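March, bench book, Dredstead office
Task: open the box, lid all the way back, let go

Morning

Torbjørn wants 90 good demos by the end of the month. We had 40 yesterday, then Rajitha went through them and now we have fewer. She threw out every one where the person holding the grippers "helped" by nudging the desk with a knee. Mostly me. I maintain the knee was within the spirit of the task.

Rules as of today, copied off the whiteboard before Ivan wipes it again:
- start standing back, both grippers in view, tags clean
- don't turn the wrists so far that the cubes lose sight of each other
- no regrasping in a panic. If you fumble, fumble slowly and finish
- say "done" out loud, then stay still (Igor counts to three in Polish, which seems to run longer)

Tag tracking

Left cube dropped out in 6 takes before lunch. Igor blamed the print, I blamed the ceiling light, Ivan blamed my left hand. Reprinted on matte stock and the dropouts stopped, so my left hand is owed an apology and has not received one.

Replay on the arm from the Geddes set is still stiff at the clasp. It comes in too flat and pushes the lid instead of lifting it. Jacqueline thinks we all approach from too high and the policy is averaging us into one mediocre person. Next batch: come in lower, and slower over the last bit.

After lunch, desk by the curved wall

Left the lamp, the plant and the pink cup where they were. Torbjørn wants clutter. The box sits in front of the lamp, so the shade is now the thing to avoid on the way up. Clipped it twice in rehearsal.
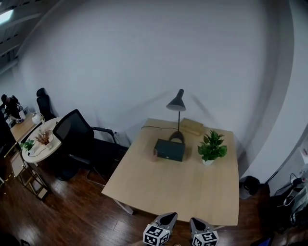
To do

- Rajitha: drop the knee takes from the index for good, not just hide them
- Me: try the plant side first, more room for the right elbow
- Ivan: ask Sevorora whether the 3000 clip cap on our account is real or a typo
- Igor: spare pads, the left one is getting shiny
- Somebody other than me: tell Torbjørn 90 is going to be April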